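Planning and Budgeting for Equipment
Week 3 notes: costing a two-arm bench cell

Thu 19 July

Last week we did single machines that arrive on a pallet, get bolted down and do one job until they wear out. Easy enough to cost. This week is messier and (I think) a lot more fun, because we're pricing a bench cell with two robot arms, and hardly any of the money goes where people expect it to!

I still have my first budget for one of these. It had a line for the arms, a line for the table and a line called "other", and "other" ate the whole year. So please, no "other" lines in your assignment. If you don't know what something is called, describe it. "Bracket thing for the top of the gripper" is a perfectly good budget line at draft stage.

Start with the work, before you open a single catalogue. What does the cell have to pick up? How big is the biggest thing, how small is the smallest, and is any of it shiny, floppy or see-through? A carton is kind to a gripper. A chip bag crumples, and a key lying flat on a hard surface is a proper nuisance. Write the list first and take it to the supplier. If you do it the other way round you'll end up with a gripper that's lovely for boxes and a drawer full of things it can't lift.

Then reach. Two arms sharing one table need to meet in the middle, and each one also has to get to its own back corner. Draw it on paper, with circles. I know that sounds like primary school, but I've seen a shelf ordered, delivered and built before anyone checked whether the arm could get to the top of it.

Two arms over one bench, then one gripper up close

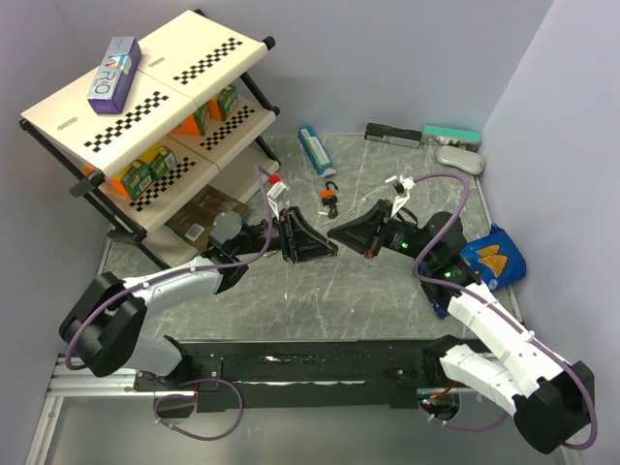
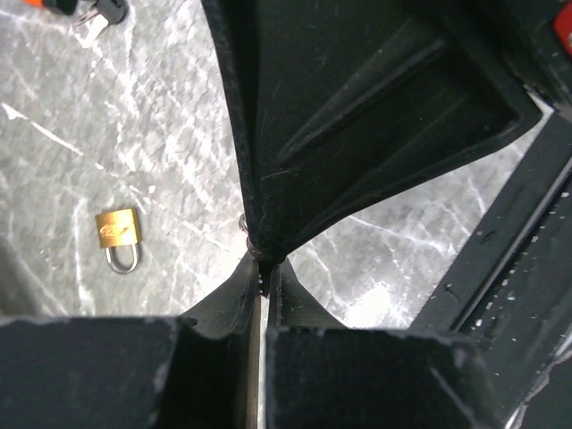 Now the budget itself. I split mine into what you buy once, what you buy again, and what you forget.

Bought once: the arms, the rail or stand they sit on, the table, the enclosure, the controller, the cameras. Get at least 3 quotes and make sure they're quoting the same thing. In the class pack you'll find quotes from Beltix, Borkik and Zarkex, and they don't line up at all (that's on purpose, sorry). Beltix includes mounting and Borkik doesn't. Zarkex includes it but charges freight separately, way down on the last page in small type. Put all of them into the same table before you compare totals.

Bought again: fingers, finger pads, cables, screws. Cables especially. A cable that runs along a moving arm bends every time the arm does, and you should plan on replacing it. I allow $1000 a year for small wear parts on a cell this size and I've never been sorry. Keep a spare set of fingers on the shelf from day one too. Waiting on a courier while two expensive arms sit idle is a miserable way to spend a week.

The test objects belong in here as well! Students always leave these out. Boxes get squashed, bags get torn and bottles go missing, so you'll be topping up the collection all year. It's cheap stuff, but give it its own line, or it'll come out of somebody's pocket.

Forgotten: electrical work, network points, the doorway that's too narrow, training, and somebody's time to clean the thing. Dust gets into every groove. I put $2000 in the plan for installation and site work, and I'd sooner hand some back than go asking for more in the second half of the year.

A word on timing. Suppliers' lead times are usually counted from the deposit and not from your purchase order, so ask which one they mean and get it in writing. If your finance office closes the books early, an order raised in August can easily land in the wrong year. The Kneževič case in your reader is all about this, and it's worth going through slowly with a pencil.

For next class
Read the Kneževič case, all of it, including the appendix with the change orders.
Put the three quotes into one table, same headings, tax shown separately.
Write your own object list for a cell you might like to run. Be specific about size and surface.
Pick one quote and mark every item you'd have to buy from someone else to make it work.

Bring the table on paper if you can. The projector in our room makes spreadsheets look like grey soup and I'd like us all to be able to scribble on them.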